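Kestitz Countertop Bin: Review After Two Months

I bought the Kestitz to replace a plastic tub with a loose lid that I had been using for coffee grounds, tea bags and pencil shavings. The tub worked, but it smelled, and the lid ended up on the floor more often than on the tub. I wanted something with an attached lid that could stay on a table without looking like it belonged in a garage.

I looked at a lot of small bins before choosing one. Most of what is sold as a desktop bin is either an open cup or a thing with a swing lid that catches on anything larger than a candy wrapper. The other one on my short list was the Willamico, a squarer bin with a push-button top. My sister has that one. The button sticks, and crumbs get down around it. I went with the Kestitz in cream, ordered through Darkum, and paid 435. The white version was 418 at the time, so the color cost me a little extra. I would make the same choice again. Bright white next to dark wood looks like a bathroom to me.

It arrived in a plain carton with a cardboard collar around the lid. There was nothing to assemble. The instructions are a single folded sheet, mostly about cleaning, and you can skip it unless you want to take the lid off.

The shape is a simple cylinder with a round lid hinged to the body. The finish is smooth, and so far it hasn't yellowed or stained beyond the color it came in. I have spilled coffee down the side several times. A damp cloth takes it off if you get to it the same day. Once I left a drip overnight and needed dish soap, which also worked.

The lid is the main reason to buy this bin or pass on it. It has a metal hinge mechanism inside at the joint, and you notice the difference from a molded plastic hinge the first time you open it. It moves evenly and doesn't wobble from side to side. You can lift it from the front rim with a thumb, and you push it down with your fingertips to close it. I do both with one hand. When it was new, the bin wanted to slide backward a little when I lifted the lid quickly, and I got into the habit of lifting up and not back. 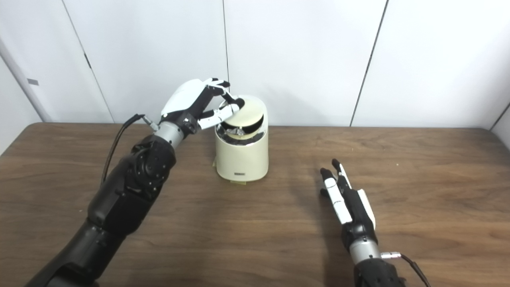
Weight is part of that. The bin is light when empty, and a light bin on a smooth table will move if you are rough with it. Once there is a day's worth of coffee grounds in the bottom it stays where it is. If yours is going to hold only paper scraps, you may find yourself steadying it with the other hand. Kadir Akyol, who shares the workroom with me and uses the bin more than I do, put a flat stone in the bottom under the bag. That fixed it, though you lose some room.

Speaking of bags, this is the weak point. The bin doesn't come with any, and the maker sells its own at a price I thought was silly. A roll of 50 lasted us longer than I expected, but I still wouldn't buy them again. Ordinary small bathroom liners fit if you fold the top over the rim. The trouble is that too much folded plastic gets in the way of the hinge, and then the lid won't sit flat. Pull the extra toward the front when you put the bag in and keep the back as thin as you can. It takes a few tries to get this right. An inner bucket would have solved it, and for the money there should be one.

Smell was my biggest worry. With coffee grounds and tea bags I empty it every other day and have no complaints. With fruit peels it is a different story. The lid closes well enough to keep the smell down for an evening, but there is no rubber seal, and by the next morning you can tell there is a banana in there. In June we had fruit flies, and the bin didn't keep them out. I now use it for dry things and coffee, and peels go straight out to the compost.

Cleaning is easy on the outside and annoying on the inside. The bottom is hard to reach with a sponge if you have big hands. I use a bottle brush. Stay away from soaking the hinge. I rinse the body with the lid held open, tip it out, and stand it upside down on a towel. There is no rust on mine. Sandra Furnival wrote in the comments on my last review that hers had started to squeak after a few washes, and that a drop of sewing machine oil stopped it. Mine doesn't squeak yet, but I have the oil ready.

As for noise in general, the lid makes a low click when it shuts. If you let it drop it makes a louder clack that you can hear in the next room. There is no slow-close action. For most people this won't matter. If your table is next to where somebody sleeps, it might.

I have tried it in three spots. On the kitchen counter it was in the way, as most things are. On the floor it was too short to be useful, and I kept bending down for it. On the worktable it is about right. You can reach the lid sitting down, and it is low enough that I don't knock it with my elbow. The round body also takes up less room in practice than a square one, as you can push things up close to it on all sides.

Things I like: the hinge, the color, and how easily the outside wipes clean.

Things I don't: the missing inner bucket, the price of the bags, and the lack of a seal.

I would recommend it to anyone who wants a covered bin for a desk, a sewing table or a coffee corner. I would not recommend it as a kitchen scrap bin, whatever the listing says. Wait for a sale if you can. Darkum had the cream one marked down for a short while after I bought mine, and I was too late to ask for the difference back.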